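Print this page
E-mail this to a friend
Search the site Enter keyword Go

Fold it once, fold it again: a morning with the cloth people at Mapplebeck

June 5, 2019

Mapplebeck is not easy to find. Past the tyre place, over the little bridge, then a door with no number on it. Inside, shelves. Cloths on nearly all of them. Hand towels, face cloths, big bath sheets, dusters, the lot.

The woman who runs the folding side of the business didn't want her name used ("it's a towel firm, not a film") so she stays nameless. She has been at it since before Mapplebeck took over the old Fokby laundry contract, and she has opinions. Strong ones. I had a notebook and a coffee and could hardly keep up.

First question, the obvious one. Does it matter how you fold a cloth?

"Of course it matters. You open a cupboard and it either falls on you or it doesn't. People think they've got too many towels. Mostly they've got the right number of towels and a bad fold."

She starts everybody on dark cloths. I asked why and got a look.

"Because you can't cheat. On a dark one you have to feel for the edge. White ones, you look at the corner, you think it's square, off you go. Dark ones make you slow down. And put it on a pale table, always a pale table. You want to see the outline. The outline tells you if it's straight."

She gets cross about people folding on the bed. Too soft, she says, the cloth sinks in and you end up pulling it about. A hard top, wiped down, nothing on it you don't need. Bins and baskets to the sides. 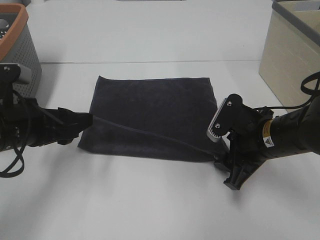
Dark cloth on the white table, nearly flat, with one long crease running across it.

I wanted to know about creases. My own towels come out of the cupboard looking like maps.

"A crease is just a fold you didn't mean. Before you do anything, smooth it. Flat of the hand, middle to the outside. Don't tug the corners, you'll only make it longer one way and then it won't match up. Everyone tugs the corners. I used to."

And if it still won't lie flat?

"Pick it up and put it down again. Start over. Takes no time. People would sooner fight with it for a minute than start over for ten seconds, I don't know what that is. Pride."

The business is bigger than it looks from the road. They send out 3,340 cloths in an ordinary week, she told me, and it was 2,000 when she joined. In March it went up to 4,000, which she does not want to talk about. ("Bad month. Next question.") Most go to a hotel group called Statov, some to the Drarine swimming baths, the rest to small places, cafes and a couple of hairdressers.

Statov want theirs in thirds. Drarine want halves and halves again. She thinks Drarine have got it right.

"Thirds looks lovely on a shelf. But you have to guess where the third is, dont you. Half is half. Corner to corner, you can't get it wrong. Well, you can. I've seen it done."

We got on to labels. I had not expected labels to take up a page and a half of my notes but there we are.

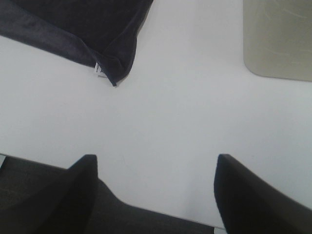

"Find the label first. Label goes to the inside, at the bottom, and then it's gone, you never see it. If you leave it hanging out the whole pile looks untidy, even if every fold is perfect. One little white tag on a dark towel and that's all your eye goes to."

Does she cut them off at home?

"No! How would I know what to wash it at?"

Thick pile is its own problem, she says. The plush ones spring back. You fold, you turn round, it has opened itself up again. Her answer is to press down along the fold with your forearm, not your fingers, and then leave it be while you do the next one. The one on top holds it shut. Never more than eight high or the botom ones go flat and hard.

I had a go. Three cloths. She undid two of them and said nothing, then said the third was "alright for a hand towel." It was a bath towel.

Last thing before she had to get back to it. What about bins, baskets, all the storage stuff in the shops? Do you need it?

"You need something with straight sides. Doesn't matter what. An old one is fine, scratched is fine, so long as it's clean inside. Those round baskets are for bread. You put a square towel in a round basket and you've wasted all your corners."

There are 536 cloths waiting on the Statov shelf and the van is due before lunch. She's already got her sleeves pushed up. I let myself out.

Print this page
E-mail this to a friend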